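Hand-held gripper teaches a robot to handle soft goods

Research news, Sinow Laboratory

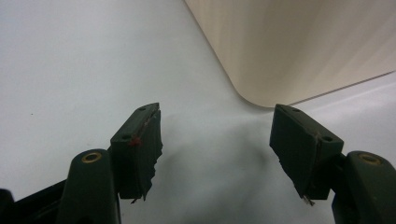 The two green fingers of the hand-held gripper, open over a white work surface.

A small group at the Sinow laboratory in Witton has published the results of a study in which a robot arm learned simple kitchen and packing tasks from people, without being programmed step by step. The people did not steer the robot. They carried a gripper in the hand and did the tasks themselves, while a camera fixed to the tool recorded each movement.

In the study, which was finished in May, the group collected 900 such recordings in 18 homes and workshops. A learning program was then trained on them and moved to a robot arm with the same type of fingers. In the final test the arm completed 94 per cent of its attempts at picking up and placing objects it had met before. With new objects the result was clearly lower, 47 per cent, and the authors say this part needs more work.

According to the report, it was important to keep the fingers the same on both tools. In an earlier version, called Chukwu, the hand tool had longer fingers than the robot, and the arm often closed too early. The new version uses the same finger blocks and pads on both sides.

The report also gives some space to wear. Pads on the fingers change with use, and the group wanted to know if this would disturb the learning. They kept recordings from new and used pads in the same training set – the program had no special information about which was which – and found no large difference in the tests with known objects.

The next stage is planned together with the company Sistmont, which will try the method at its packing tables. The drawings for the hand tool can be requested from the laboratory.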